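Wondeck Forums > Collecting > Dolls and Figures
Thread: Displaying nesting dolls – lined up or closed?

pumphrey_attic
So I've ended up with a small pile of nesting dolls over the last couple of years and I want to finally put them out properly. My question is whether you all line up the whole set or keep everything tucked inside the big one. My shelf at home is 28 inches wide and I have four sets, so if I open them all I'm going to run out of room fast. My sister says closed is "the point of them." I kind of disagree but I'd like to hear from people who've lived with theirs for a while.

saimi_h
Open, always! What's the use of paying for five painted faces and looking at one? I did keep mine closed for years (small apartment, two cats) and I swear I forgot what the inside ones looked like. When I moved out to Trakside I opened everything up and it was like getting new dolls for free.

I do mine biggest on the left and smallest on the right, in a row that isn't totally straight, and I like a set where the colors change as you go down. A blue one, then a light blue and pink, then purple, then green, then a little red and cream one at the end. To me that looks so much better in a row than five copies of the same doll in the same dress.

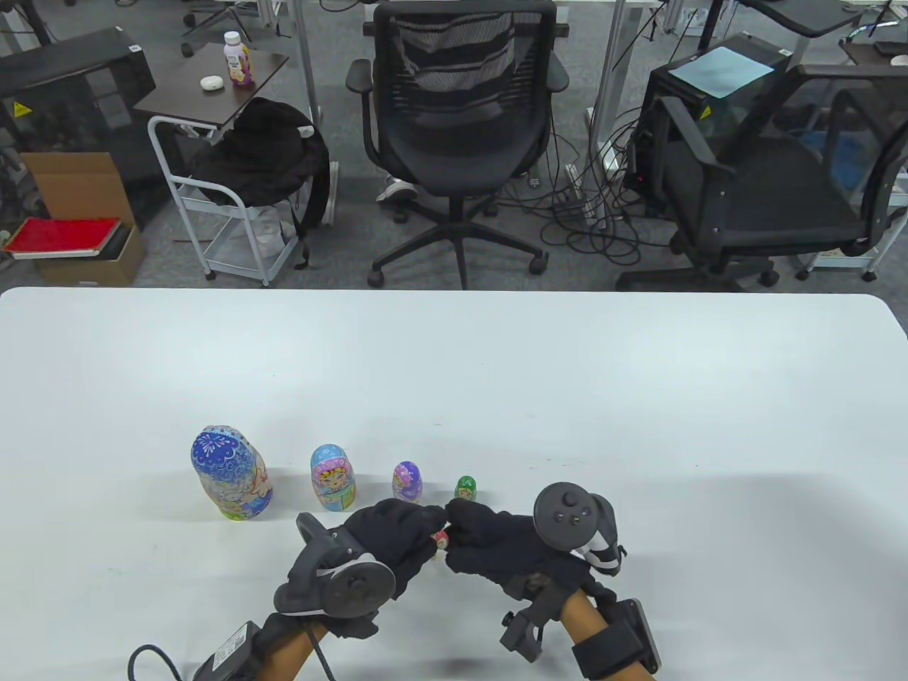
The tiny one is the one you have to watch. It's the only one that doesn't open on mine, it weighs nothing, and if you bump the shelf it goes over and rolls. I've fished mine out of the heating vent twice. Now I put a dot of museum wax under it and I haven't had to go looking again.

drakbridge_dan
Going to be the grump here. Closed. Dust gets in the seams and then you're wiping five dolls every month when you could be wiping one. Also the sun. I had a set open on a windowsill one June and the two on the end faded so badly they look like they came from another set. The ones that were kept inside the big doll are as bright as the day I got them.

saimi_h
Well sure, on a windowsill! That's a windowsill problem, Dan. Mine are on an inside wall.

J. Koskela
I'm with Dan about the sun but not about the dust, a soft makeup brush takes me two minutes. My bigger worry with keeping them closed is sticking. We had a wet summer and my largest one swelled up so tight I couldn't get it apart until the heat came on in the fall. Please don't squeeze it and don't use a knife. Hold the bottom half still and turn the top gently, and if it won't move, put it somewhere dry and wait. I know someone will say to rub candle wax on the rim. I've tried it and it left a mark on the paint, so I don't anymore.

drakbridge_dan
I was going to say candle wax, ha. Works fine if you only do the inside lip.

J. Koskela
Maybe I was sloppy with it. Still not doing it again.

tinlid11
Does anybody bother lining up the pattern when they put the halves back together? My husband leaves the flowers on the scarf pointing one way and the apron pointing the other and it drives me up the wall.

saimi_h
YES. Always line them up. I go back and fix other people's.

pumphrey_attic
OK, this helped a lot. I think I'll open the two sets with the nicest small dolls and leave the other two closed, then swap them around when I get bored. Bookshelf is on the far side from the window so the sun should be OK. Saimi, is museum wax the clear kind or the white kind? The store here has both.

saimi_h
I use the clear. Get the smallest tub, you need a crumb of it – mine has lasted through three moves.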